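Slide 9 – where the examples come from

Start with the faucet task. We collect everything in simulation first: one arm, one faucet, a plain surface. Each run is a try at the lever handle. Mention the 1,000 runs for Gakach, 12 per batch.

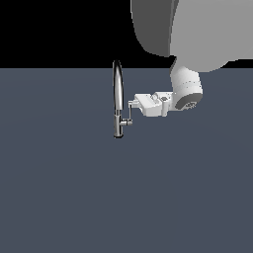

Maite Miranda asked at the Derkevside run-through whether failed tries get thrown out. They stay in, with a label – say so before someone asks again.

Then the 3 handle shapes we held back for testing. Pause for questions, next slide.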